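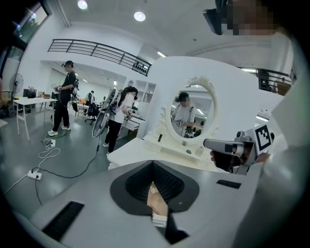
Two hand-held gripper units, the right one with a square marker on top.

Pattern Cutting for Outerwear
Handout: Grading a child's padded coat

Purpose

These notes cover the step from a sample-size pattern to a full set of sizes for a padded, lined coat with a hood. They assume that the sample pattern has been cut, sewn and fitted once. Drafting the block is dealt with in the earlier handout and is not repeated.

Terms

Body measurement: taken on the child, over underwear, tape flat and not pulled.
Garment measurement: taken on the finished coat, laid flat and fastened.
Ease: the difference between the two.
Grade: the amount added to or taken from a measurement from one size to the next.
Take-up: the length or width lost when filling is quilted to a fabric.

A chart that does not state whether its figures are body or garment measurements cannot be used for grading. The two are often mixed in supplier charts, with chest given on the body and sleeve given on the garment.

Sample size

The worked case is the Bomer coat, in the size used for the Bamstead fitting. The body has a height of 103 cm and a chest of 52 cm. The size label shows height, as is usual for children's coats. Age may be printed beside it as a guide but takes no part in the grade.

Grade rules

Height grades by 6 cm per size. Chest grades by 2 cm per size. The chest grade is shared equally between the quarter patterns, and most of each share goes in at the side seam. A small part goes in at the shoulder so that the armhole does not drift outwards on the largest size.

Sleeve length follows height, not chest. Children grow in the arm faster than in the trunk, and a sleeve graded with the chest will be short by the third size up. The sleeve is split at the elbow line and the addition placed partly above and partly below it. If the whole amount goes in at the hem, any elbow patch ends up too high.

The hood is graded least. Head size changes slowly, and a hood that grows at the same rate as the body will fall over the eyes. Grade the neck edge to match the collar seam, and hold the face opening constant over each pair of sizes.

Ease and filling

Ease must be measured on the inside of the coat. Filling takes up room between shell and lining, so the shell has to be larger than the lining by an amount that depends on thickness. For a body treated as a circle, the added length is twice pi multiplied by the thickness of the filling when lightly pressed. The figure for loose filling is too high and gives a shell that folds at the side.

Take-up in quilting is found by trial. Cut a square of the shell fabric with its filling, quilt it at the planned spacing, and measure again along both grains. The loss is larger across the stitch lines than along them. In the Venter trials, the closest spacing gave nearly 6 per cent across the lines. Apply the allowance before the grade, never after it.
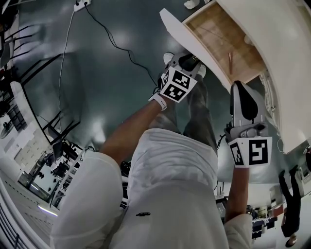 One objection from the back of the room last August was that a factory would simply quilt the cloth in the roll and cut afterwards, so that no take-up allowance would be needed. The point is correct for straight quilting over the whole width. It does not hold where the lines follow the shape of the piece, as on the Bomer yoke, and those pieces have to be cut oversize, quilted, and then trimmed to the pattern.

Pieces that are not graded

Zip guard width, pocket flap depth, cord channel and label position stay the same in every size. Pocket width is held over two sizes and then stepped. Zip length is stepped to the lengths the supplier stocks, and the front edge is adjusted to suit, with any small difference lost at the hem.

Checking the nest

Stack all sizes on the centre back line at the neck point. Check the following:

Side seams: even spacing, no crossing.
Armhole and sleeve head: measure both in every size. The difference should stay constant.
Hood and neck seams: equal lengths, notches matching.
Lining: shorter than the shell in the sleeve only by the amount turned back at the cuff.
Grain lines: parallel in all sizes.

Errors in the nest are corrected on the sample size and regraded. A single size should not be altered by hand, as the change is lost the next time the rules are run.

Practical work

Using the Itness chart supplied with this handout, grade the front, back, sleeve and hood by two sizes up and one down. Mark every grade point with its horizontal and vertical movement. Hand in the nest on paper at full scale, with the quilting test square pinned to the first sheet and its measurements written on the back in pencil.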